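Fludberg Household Parcels: Frequently Asked Questions

What is a mixed parcel?
A mixed parcel contains unrelated household items packed in one carton: paper goods, stationery, small toys, accessories. Order code 235 covers the standard carton. Glass and liquids ship separately from the Drirnville depot.

How should I lay out items before packing?
Use a flat table with a cloth on it. Set every item down singly, with nothing stacked. A cloth printed with a grid makes it easier to judge which items will lie side by side in the carton.

Which items go in first?
Toilet paper, in its original wrap. It fills the base and cushions what sits on it. Notebooks go in next, laid flat, with the spiral edge toward the carton wall.

How do I pack a folding fan?
Closed. Check that the pleats sit evenly between the guard sticks, then wrap the fan in one sheet of tissue. Do not use a rubber band on paper pleats. Place it diagonally if it is longer than the carton.

Can rubber toys touch paper items?
Not directly. Some rubber marks paper in storage. Bag the toy first.
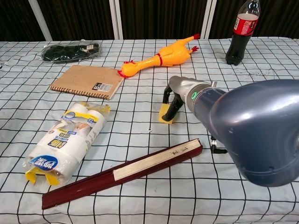
Mixed items laid out on a grid cloth, with a closed fan in front and a B5 notebook behind.

Do I need to remove retail labels?
No. Leave barcodes and size labels in place. They are used to match returns.

What is the storage limit?
Parcels are held for 31 days. Extensions are handled by Gorazd Dumitrescu at the Drirnville counter, extension 3574.

Can I send more than one carton per order?
Yes, up to 2. Larger orders need a Gistbridge account.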